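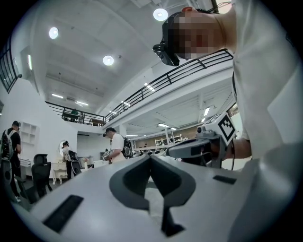 Start with the dates, people always ask. Skilled visa changes — the ones for trades and care workers — announced in May, rules still not out in full. Anyone who tells you they've got the final list hasn't. Two kinds of applicant, keep them apart thru the whole talk: offshore and already here. Offshore have to sit the hands-on skills test again. Already here, employer can sign off. Say what a skills test looks like, most of the room has never seen one, they picture an exam hall. Point up at the screen: person in the white shirt, leaning in, looking down at what's in front of them. Hands-on work is like that, you don't show it on a form. Then move on quick.

Slide 2. Fees. Was 700 for the main applicant, partner extra, kids extra. Pause here. Family of 4 in Clusham paid the lot, then got told to re-lodge because the form had changed under them. Don't name them. They said OK to telling the story, not to names.

Slide 3. Waiting times. 52 weeks on the letter. Awuor has the table, ask her to stand up if there's questions on it. DON'T get drawn on the minister's speech, we had twenty minutes of that at Bostside and never got to the work rights part.

Work rights!! Bridging visa — read the conditions out loud, slowly. Condition on hours is the one people break without knowing. If the boss changes your roster it's still you who's in breach. Say it twice.

Slide 5. Partners and kids over 17. Wekesa's section but he's on the late train so I may have to do it. Key point: lodge before the birthday, the date of lodging counts, not the date someone opens the envelope. Imani has printed copies of the checklist in the blue folder, side table.

If short on time skip 6 and 7 (history of the treaty, nice but they can read it).

Questions. Likely ones:
- can I travel while I wait — get permision first, in writing
- can I swap employers — yes, tell the department
- is Gunawardena's office still doing free advice — yes, ring ahead, Lihua books them

Don't give advice on single cases from the stage. Take a number, Kibet will ring them back.

Thank the hall, hand back the clicker.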